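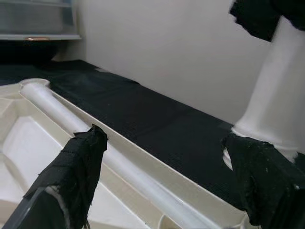

Off-white plastic, glossy finish.

So Virnley has a curfew again. Ten at night to five in the morning, and a fine of $200 if an officer decides your reason for being out isn't good enough. The order went up on the town website in April, and by the end of the first week police had stopped 87 people. I'd love to know how many of them were doing anything besides driving home from the late shift at Gekberg.

The notice says the curfew will "reduce disorder." Which disorder? I read all the pages and found one broken window and a complaint about noise on Tresodance Road. 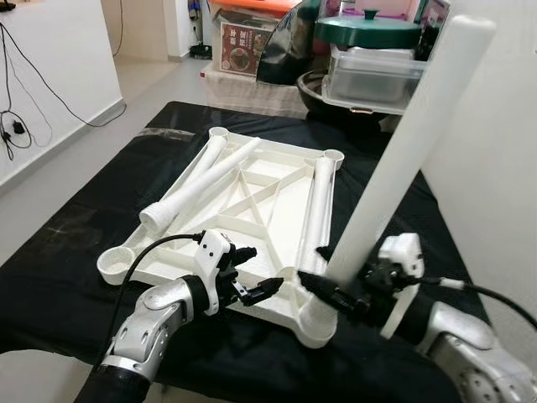
Who gets a pass

Nurses do, and truck drivers with a delivery slip. Bakers don't, as Bukola Ownleye-style early risers found out fast. Bukola Ogunleye opens her shop on Phetsri Street at 4:30, and she was turned back twice before someone at the station agreed to write her a letter. The letter is good for 37 days. After that she has to ask again.

I asked the police desk what happens to the fine money and was told to put it in writing. I did. 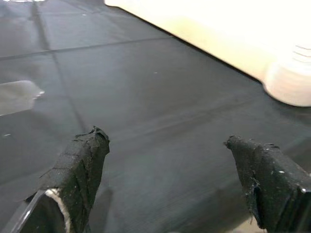

No answer so far. My neighbor thinks I'm making a fuss over nothing and that the whole thing will be dropped by summer. Maybe. They said that about the last one too, and it ran until the leaves came down.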